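Finding out why the arm stops short over the CPU socket

A walkthrough for the PC teardown and rebuild cell
Written by Karabo Motaung, with corrections from Jacobus Nkosi

On Thursday the Hedel cell stopped in the middle of a CPU placement with error 2067, "contact force exceeded during approach". It was restarted, it stopped again in the same place, and on the third go the limit was raised to get it through. The third go bent a row of pins in the socket and we lost the board.

This page covers what to do when you get 2067, how to find the cause, and how to get the cell back to work without damaging anything. It applies to any job where the arm goes down into an open tower: CPU, memory or drives. The first half takes a few minutes. The full check takes longer, so don't start it at the end of a shift.

What 2067 means

The controller watches the force at the wrist while the arm is coming down. Each stage of the move has its own limit. During approach the gripper should be moving through free air, so the limit is low. If the wrist reads more than the limit, the arm stops and holds position with the brakes on.

So the error tells you one of two things. The gripper or the part has touched something it should not have touched, or the wrist believes it has. Both happen. Last week it was the first kind, and the reason it was missed is that the month before we had several of the second kind and people had got used to pressing Resume.

Do not press Resume. Resume carries on with the same move from where the arm is standing. If the part is already resting on the socket, Resume pushes it in.

Before you reach in

1. Press the stop button on the bench pendant and wait for the drive light to go out.
2. Turn the key to Manual and take the key out. Keep it on you.
3. Tell whoever is on the next cell that you are going in.
4. Check that the tower on the bench has no mains lead plugged into it. It never should have, but check. The jobs are all written for a dead machine.
5. Put on the wrist strap and clip it to bare metal on the case.

The brakes hold the arm, but the gripper is a separate matter. If it is holding a part by air pressure and the air is off, it can let go. If there is a part in the fingers, leave the air on until you have taken it out by hand.

Look before you move anything

Write down the following while the arm is still where it stopped:

- job name and step number from the screen
- the force reading at the time of the stop
- the force reading now, with the arm standing still
- the height of the tool, in millimetres
- anything touching the gripper, the wrist mount or the arm cable

The last item is the one people skip. The gripper fingers are narrow but the wrist above them is not, and the case is full of things that stick up. Use a torch and look from both sides. Look at the upright plastic pieces near the back of the case, at the edge of the drive cage, and at the loose wiring beside it. A SATA lead that has sprung up is enough to set off the approach limit.

Then look at the cable on the arm itself. It should follow the arm down with a bit of slack at the wrist. If it is pulled tight, or has hooked itself over the edge of the case, the wrist will feel that as a load even though the gripper is clear.

Backing the arm out

Use the pendant, slow speed, tool direction, Z up only. Do not use Home. Home takes the shortest way back and the shortest way goes through the side of the case.

Move up in steps of 5 mm and watch the force reading. If it drops straight away, the gripper was in contact with something below it. If it stays the same, the wrist reading is probably wrong and you should go to the zero check. If it goes up, stop, because something is caught. Free it by hand before you move again.

Carry on until the fingers are 100 mm clear of the highest edge of the case. Only then move sideways.

If there is a CPU in the gripper, take it out, look at the underside under the magnifier, and put it in a tray marked for inspection. Don't put it back in the fixture. A damaged part in the fixture will be picked up again by the next cycle.

Checking the socket

Do this even if you are sure nothing touched. Hold the torch low, nearly level with the board, so the light runs across the socket. An even socket gives an even pattern. A bent pin shows as a bright or dark spot that does not match its neighbours. Turn the light through a right angle and look again, as some bends only show from one side.

Also check that the retaining lever is fully open. If it is part way down, the CPU will land on the frame and tilt. You will get 2067 and the cause will be nothing to do with the robot.

If you find damage, label the board and take it off the bench. Don't try to straighten pins in the cell. Colette Arnaud has the tools for it in the repair room and will tell you if it is worth doing.

The zero check

1. With the arm clear and the gripper empty, open the Force page.
2. Let it stand for 15 minutes if the cell has only just been switched on. The sensor drifts while it warms up.
3. Read the three force values. Each should be close to nothing. Write them down.
4. Turn the wrist a quarter turn and read them again.
5. Turn it back and read them a third time.

If the first and third readings agree but are not near zero, the sensor needs zeroing. Press Zero once, with the gripper empty and the arm still. If they don't agree, the sensor or its cable is at fault and zeroing will only hide it. Stop there and call Ezekiel Mbeki.

Never zero with a part in the gripper, and never zero while the arm is inside a case. This was how the earlier false alarms began. Somebody zeroed with a memory stick in the fingers, and every reading afterwards was off by the weight of it.

Checking where the tower is

If the force readings are good, the usual cause is that the tower is not where the job thinks it is. The job is taught from one corner of the case. A small shift at that corner does not matter much for a hard drive and matters a great deal for a CPU.

1. Push the case firmly against both stops. There should be no gap you can get paper into.
2. Check under the case for screws. One screw under one corner tilts the whole board.
3. Check that the case is the model named in the job. The Omen and Sithole job files have similar names on the menu and different socket positions.
4. Run the camera check from the Vision menu. It reports the offset in X, Y and rotation.
5. If the check fails twice, clean the camera window and try again before changing any settings.

Our fault on Thursday was number 2. A case screw from the previous tower had been left on the bench and the new tower was sitting on it. The slats let small screws through most of the time, but a screw with a wide head will stay on top. The offset in X and Y was good, so the camera check passed. It does not measure tilt.

You can find tilt with the pendant. Touch off lightly on the case metal at two far corners, using the blunt probe and not the fingers, and compare the heights. If they differ, lift the case and look underneath.

Checking the parts fixture

A part that starts out crooked in the fixture will be crooked in the gripper. Take each part out, wipe the recess, and put the part back. The CPU must lie flat. If it rocks when you press a corner, there is dirt underneath. Memory should stand straight in its slot and come out without sticking. Drives should stand upright without leaning on anything.

Check the fingers as well. The pads wear more on one side than the other. If you can see a step in the rubber, change both pads together.

The dry run

Don't go straight back to automatic.

1. Empty the gripper and leave the fixture empty.
2. Choose the job and tick Dry Run. This adds a safe height to every placement.
3. Set the speed to the lowest setting.
4. Close the guard, put the key back and run the job one step at a time.
5. At the socket step, stop and look. The fingers should be centred over the socket, and there should be clear space all the way round the wrist.
6. If that looks right, step back out and finish the job.
7. Run it once more with a scrap CPU in a scrap board before you use a good one.

Have one hand on the stop button for the whole of the dry run. If you need to look closer than you can from outside the guard, stop and take the key out again.

About the force limit

The approach limit is now locked and needs Thabiso Radebe's login to change. If a job won't run at the set limit, something is wrong with the job, the tower or the sensor. Raising the limit gets rid of the message and leaves the fault where it was.

The insertion limit for memory is higher and is meant to be, as memory takes a firm push. Don't copy it into a CPU step. We found one old Mosero job where this had been done and it has been taken off the menu.

What to put in the log

Job and step, the readings you wrote down, what you found, what you changed, and whether the board was damaged. If you found nothing, write that you found nothing. A second 2067 on the same job in the same shift means the cell stays off until Ezekiel or Jacobus has looked at it.
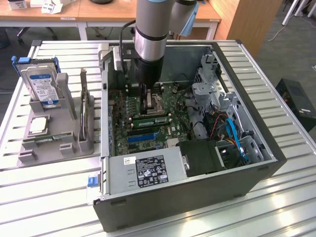

Socket step, gripper over the CPU socket with the tower on its side and the parts fixture alongside.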